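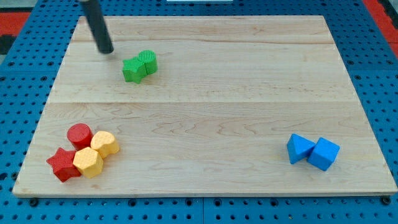
2018-03-10, Werkstattbuch Isalby, Tischzelle

Benennungsregel für Sprachanweisungen, zweite Fassung. Die erste Fassung ließ Angaben wie »der Stern« zu, sofern der Zusammenhang klar war. Das ist gestrichen. Jede Anweisung nennt ab jetzt Farbe und Form, auch dann, wenn eines von beiden genügen würde. Grund sind Aufbauten wie der laufende: ein grüner Stern neben dem grünen Zylinder, ein roter Stern bei den roten und gelben Teilen, dazu ein roter Zylinder. »Schieb den Stern zum Zylinder« hat hier mehrere Lesarten, und beim Nachprüfen ist nicht zu entscheiden, welche gemeint war. Bei Blau mit Würfel und Dreiecksprisma wäre die Form allein eindeutig, die Farbe wird trotzdem mitgeschrieben. Ausnahmen machen die Prüfung nur länger.

Richtungen: Bezug ist immer das Brett, nie der Standort des Schreibenden. »Vorn« ist die Kante mit den Schrauben an den Ecken. »Mitte« gilt nur für das mittlere Drittel in beiden Richtungen. Die Maserung und die Fugen zwischen den Planken sind keine Bezugslinien, auch wenn sie sich anbieten. Beim nächsten Brett liegen sie anders.

Gruppen: Als Gruppe zählt, was sich berührt oder weniger als 12 mm Abstand hat. In Birkine wurde bisher nach Augenmaß entschieden, daher die abweichenden Einträge in den älteren Protokollen. Diese bleiben stehen und werden nicht nachträglich angepasst. Neue Einträge nur noch nach der Abstandsregel, im Zweifel Messschieber.

Grundstellung: Vor jeder Anweisung steht der Stab frei über dem Brett, ohne Kontakt zu einem Teil. Anfahren nur von der Seite, nie von oben auf die Deckfläche. Die Teile sind aus Schaumstoff und geben nach. Der Vorschlag von Dmytriv, die Anfahrhöhe je nach Form zu ändern, ist zurückgestellt. Erst muss die Regel mit einer festen Höhe durchlaufen.

Sicherheit: Umlegen der Teile von Hand nur bei gesperrtem Antrieb. Die Freigabe erfolgt am Pult, nicht über die Software. Steht bereits in der Anweisung von Brekoritz, Abschnitt 2, wurde aber zuletzt unterschiedlich ausgelegt. Pausetaste ist keine Sperre.

Stand der Durchsicht: Von 500 alten Anweisungen sind 42 nach der neuen Regel nicht eindeutig. Fast alle betreffen Stern oder Zylinder ohne Farbangabe. Sie werden gesperrt und nicht umformuliert, da die Absicht nicht mehr feststellbar ist.

Offen: Wortlaut für »neben«. Derzeit ohne Seitenangabe zulässig. Bis Juni mit Birkine abstimmen, dann Aushang an der Zelle ersetzen.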